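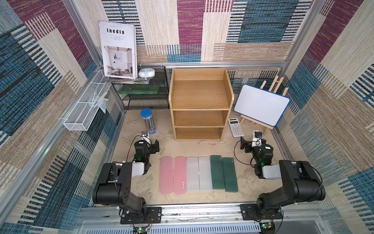
*The two-arm cell at Hirbridge, with six pencil cases between the grippers and the shelf unit behind them.*

**Hirbridge adds a desk-tidying task to its remote-control training set**

Hirbridge has added a two-arm tidying task to the set of skills it teaches by remote control. In the new task, operators steer a pair of tabletop arms to move pencil cases from the work floor to a small wooden shelf unit, sorted by color. The lab finished its first block of recordings in February and has begun training on them.

The block contains 185 demonstrations. Of those, 117 were kept for training after review. The rest were set aside for one of two faults: a case dropped outside the work floor, or a pause of more than 11 seconds with neither arm moving. Dropped cases that the operator picked up again without outside help were kept, as the lab wants the trained policy to see recoveries as well as clean runs.

Each demonstration starts with the cases in a row between the arms, grouped in pairs of pink, translucent white and dark green. The shelf unit starts empty. The operator may use either arm for any case, but one arm must be clear of the shelf before the other enters it. The rule was added in the second week of recording, when the lab found that operators were crossing the wrists in front of the lower shelf and losing time backing out.

The remote-control setup is called Ilari. It uses a pair of small leader arms, one for each hand, placed on a bench out of sight of the cell. Joint positions on the leader side are copied to the working arms, and the operator watches a screen that shows the views from the gripper cameras alongside a fixed overview. Hirbridge chose to block the direct line of sight so that operators act on the same views the policy will receive. An earlier round, recorded with operators standing beside the cell, gave smoother motion but transferred poorly. Operators had been relying on depth cues that the cameras did not carry.

Gripper force is not fed back to the operator. The lab tested a simple form of it, a stiffening of the leader trigger on contact, and dropped it from this block. Operators reported that the trigger stiffened late on the softer test objects, and several of them squeezed harder to compensate. Grip force is now capped in software, with a single value for all the cases.

Other objects stay on the floor and around the walls during recording, among them a scientific calculator, a tube of pencils and a small whiteboard on a tabletop easel. None of them is part of the task. A demonstration in which one is knocked over is still kept if all the cases reach the shelf, but it is tagged, and the tag can be used to filter the set later. Between runs the calculator and the pencil tube are shifted by hand to new positions, following a printed list of layouts.

The hardest part of the task is the bottom shelf. The gripper has to come in low and nearly level, and the camera mounted on top of it loses sight of the floor as it passes under the shelf above. Most operators solved this by resting the front end of the case on the shelf first, opening the gripper slightly, and pushing the case in from behind. The method was not in the written instructions. It has since been added to them — with a note that operators who prefer a straight placement may continue to use it, provided they do not switch methods within a run.

Training is being done with Follalico, the lab's own imitation learning package. The first policy was trained on 80 demonstrations picked to cover every starting layout on the list. It places cases on the middle shelf with few errors and often stalls at the bottom one, holding the case a short distance from the opening. A second policy, trained on all of the accepted runs, is due to be tested next. Hirbridge has not released success rates for either policy and says it will hold them until both have been run on the same layouts.

The lab also plans a comparison with hand guiding, in which a person holds the arm itself and moves it through the task. Hand guiding has been used at Hirbridge for single-arm work, mainly opening lids and pressing keys. With two arms it is slower to record, as one person has to move each arm in turn or a second person has to join in, and hands appear in the camera views. The lab expects to record a short block this way using only the pink and green cases.

Recordings, layout lists and operator instructions will be shared with the Olatunji group, which runs a similar cell and will repeat the task with its own operators. Transfer of the files is set for Friday. The Olatunji group will use the same shelf dimensions and the same grip force cap, with its own choice of objects around the floor.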